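Ditte Eskildsen
13/07/2023

okay the dried chili saga, part whatever, because a few of you asked what I was doing with all those chilies. putting it in one thread so I can stop answering in bits

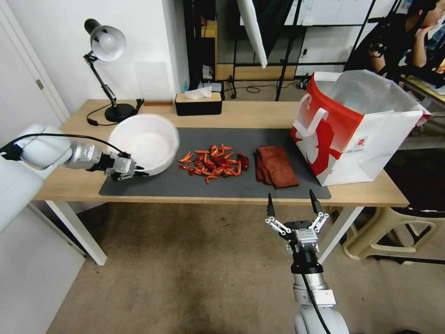 so the background is I finally ran out of my last batch of chili oil and I refuse to buy the jar stuff again. I paid way too much for a tiny one in November and it tasted like a candle

1/ The chilies. Mine come from Karimi, the little grocery on Bradham Street, where they're in the big bin by the register. You want them bright and a bit leathery. If they crumble to dust when you look at them they're old, leave them there

2/ ALWAYS tip them out before you cook with them. I know it's a pain. I spread mine on something dark so I can see the bits of stem and the random straw that gets in. My desk mat is dark gray and it's honest to god the best chili sorting surface I own. Wipes clean too

3/ The darker ones are fine by the way! People throw them out and it makes me sad. Sniff them. If it smells like raisins and smoke, keep it. If it smells like a basement, bye

4/ White bowl for the keepers. Dark underneath for spotting the junk, plain white bowl for seeing the color once they're in there. Behrouz says I've overthought this and he's probably right but he also rubbed his eye last time so I'm not taking notes from him

5/ On that subject. GLOVES. Or at least do not touch your face, your contacts, your phone and then your face. I've washed my hands three times and still regretted it two hours later

6/ Keep a microfiber cloth folded up right next to you the whole time. Mine is brown and I'm very attached to it because it doesn't show chili stains. The cloth I had before was pale yellow and it looked like a crime scene by the end of one batch

7/ That cloth is now a chili cloth forever. Do not dry your wine glasses with it. Do not ask how I know

8/ Tissues within reach! The dust gets up your nose, especially once you start snipping. I sneezed so hard last year I scattered half a pile across the floor and was finding flakes behind the radiator for weeks

9/ I snip with scissors into pieces maybe the size of a fingernail, then shake them in a sieve over the sink so the loose seeds drop out. Some seeds stay, I'm not fussy. If you like it really hot, keep them all and good luck to you

10/ Then a dry pan on low. Low!! Keep them moving and take them off the second they smell toasty. Burnt chili smoke will clear an entire apartment, I've done it, the neighbors came out into the hall

11/ Oil goes in a separate pot with a star anise and a bit of ginger, gets warm, sits, gets strained, then poured over the flakes in two or three goes so they don't scorch. Salt at the end. A spoon of sesame seeds if I have any

12/ Somebody asked about doing this in the kitchen like a normal person. My kitchen counter is the width of a cookbook and the good lamp lives on the table, so the sorting happens at the table. It's a nice wooden table and it was going to get used for something

13/ Also yes, I keep paper shopping bags. The sturdy white ones with handles stand up by themselves, and once one's open on the table you can drop all sorts of stuff in it. I have a stash folded up next to the fridge and I will not be shamed for it

14/ The jars are from Pletesent, the ones with the wire clip. Let the oil cool all the way before you close them. It goes in the fridge at my place and it's gone well before anyone has to wonder how old it is

15/ Things I put it on this week: eggs, noodles, cold cucumber, a slice of leftover pizza, vanilla ice cream (don't knock it, a TINY drizzle plus salt)

oh wow, 68 replies already, you people really like chili. a couple of quick ones

- yes you can grind them instead, I just like the chunkier bits at the bottom of the jar
- no I'm not selling any, sorry! I barely make enough for me and Behrouz
- the scissors are just plain kitchen scissors, wash them right after or your next bag of frozen peas will be spicy

next up is the garlic version if I can find decent garlic. Karimi had some sad looking heads yesterday so I'm holding out for the next delivery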